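Plumska – Wortliste und Notizen zum Fußverkehr

Liesmich zur Sammlung, Stand Januar

Moin und willkommen! Plumska ist meine kleine Sammlung von Wörtern rund ums Zufußgehen: Bordstein, Gehsteig, Trottoir, Bürgersteig, Zebrastreifen und alles, was die Leute sonst noch dazu sagen. Angefangen habe ich damit, weil ich in Flensburg »Kantstein« sage und meine Schwiegermutter in Passau mich jedes Mal anschaut, als hätte ich ein Möbelstück bestellt. Inzwischen sind 285 Einträge drin, dazu 600 Belegsätze, und ich komme mit dem Aufräumen kaum hinterher.

Was liegt wo?

woerter.csv – die eigentliche Liste, ein Wort pro Zeile, Semikolon als Trenner (ja, Semikolon, Excel und ich haben uns darauf geeinigt)
belege.csv – die Belegsätze, über die Spalte wort_id mit der Liste verknüpft
regionen.txt – meine Regionskürzel, eher grob
notizen/ – alles, was noch keine Heimat hat

Die Spalten in woerter.csv heißen wort_id, wort, artikel, region, sachgruppe, alter und bemerkung. Bei »alter« steht kein Jahr, sondern nur a (hört man heute), b (kenne ich von den Großeltern) oder c (nur noch gedruckt gefunden). Wer da genauere Angaben hat, her damit!

Sachgruppen

Es gibt drei davon, und die mittlere macht mir am meisten Arbeit. QUERUNG ist alles, womit man über die Straße kommt. Amtlich heißt der Zebrastreifen in Deutschland Fußgängerüberweg, in der Schweiz sagt man Fußgängerstreifen, in Österreich steht der Schutzweg im Gesetz. Gesprochen wird meistens »Zebra«, jedenfalls bei uns im Büro. 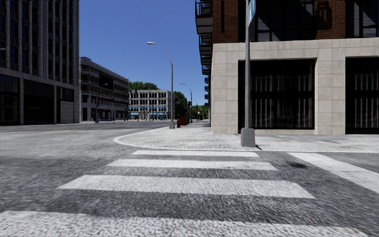 KANTE ist die zweite Gruppe, und die ist herrlich unübersichtlich. Bordstein, Randstein, Kantstein, Bordkante, Rinnstein (der ja gar nicht dasselbe ist, aber ständig so verwendet wird). Ich habe lange versucht, Rinnstein und Bordstein sauber zu trennen, und dann gemerkt, dass meine eigenen Belege es auch nicht tun. Deshalb haben solche Fälle jetzt ein »vgl.« in der Bemerkung, und wer streng filtern möchte, wirft die raus. Die Redensart mit der Bordsteinschwalbe habe ich drin gelassen und mit »abwertend« gekennzeichnet.

WEG heißt die dritte: Gehweg, Gehsteig, Bürgersteig, Trottoir, Fußweg. Beim Trottoir hatte ich erwartet, dass es fast überall ein b bekommt. Von wegen! Aus dem Südwesten kamen lauter a zurück, von Leuten, die jünger sind als ich. Und beim Bürgersteig gehört für mich das Hochklappen unbedingt dazu, also hat die Wendung »die Bürgersteige werden hochgeklappt« eine eigene Zeile bekommen, mit Verweis aufs Grundwort.

Woher die Belege stammen

60 Sätze habe ich selbst aufgeschrieben, meistens im Bus oder beim Bäcker, ohne Namen und so kurz, dass man niemanden wiedererkennt. Der Rest wurde mir geschickt oder kommt aus alten Gemeindeblättern, die ich mir abgetippt habe. Tippfehler in den gedruckten Quellen bleiben stehen, meine eigenen bitte melden. Grethe Briem hat die norddeutschen Einträge gegengelesen und mir dabei den »Stieg« gestrichen, zu Recht vermutlich, er liegt jetzt in notizen/.

Ein Wort noch zur Schreibung: Dialektformen stehen so, wie sie mir geliefert wurden. Lautschrift kann ich nicht, und halb richtige Lautschrift wollte ich niemandem antun. Wenn also »Droddwar« und »Trottwa« nebeneinanderstehen, sind das zwei Belege zum selben Eintrag und keine zwei Wörter.
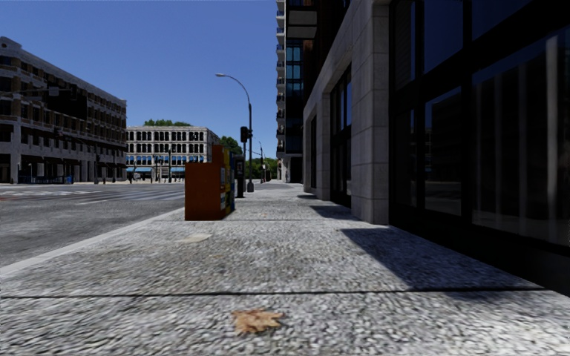

Gunnlaugur Steinarsdóttir meinte dazu, die Dialektformen gehörten in eine eigene Spalte, sonst finde man sie beim Suchen nie, und außerdem solle ich endlich die Artikel ergänzen, denn ob jemand der oder das Trottoir sage, sei doch gerade das Spannende.

Die Artikel sind nachgetragen, soweit ich welche hatte. Die eigene Spalte kommt mit der nächsten Fassung, sie wird »form« heißen und darf leer bleiben.

Mitmachen

Am liebsten sind mir ganze Sätze mit einer Ortsangabe, Landkreis reicht völlig. Schickt sie als Textdatei oder schreibt sie einfach in die Mail, ich sortiere meistens samstags ein, mit Kaffee. Bitte keine Screenshots von Wörterbüchern, die darf ich nicht übernehmen.

Noch offen: das Saarland ist fast leer, Südtirol ganz, und bei »Gangsteig« weiß ich nicht, ob das wirklich jemand sagt oder ob mich da einer auf den Arm genommen hat.

Nutzung

Liste und eigene Belege dürft ihr frei verwenden, auch im Unterricht, nennt bitte Plumska als Quelle. Bei den Sätzen aus den Gemeindeblättern steht die Herkunft jeweils in der Spalte quelle.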